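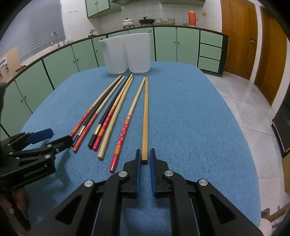 ¿Cómo guardamos los palillos que se quedan sin pareja? Aparte, juntos y sin goma, hasta que se repase el cajón entero.

Enero, 16:30. Mesa de la cocina, paño azul. Sigo con los palillos. Los rojos con flores blancas y bandas naranjas se reconocen enseguida por el mango. El negro de la etiqueta dorada cuesta más: hay que mirar también el extremo, que es cuadrado. El de bambú va con los lisos solo si coincide el largo – Hrvoje los mezcló la otra vez y hubo que rehacerlo.

Orden que uso: puntas hacia el fondo, mangos hacia mí. Primero se comparan los mangos y después el largo. Si una pareja no iguala, no se fuerza.

Maj-Britt propone lavar los de madera clara a mano y dejarlos secar tumbados 30 minutos antes de guardarlos. De acuerdo. Los lacados, lo mismo, sin estropajo.

Pendiente: preguntar a Oddur si quedan fundas de las de 26 cm. Comprar goma fina, la que hay se parte. Quitar los hilos del paño antes de doblarlo; he visto uno morado.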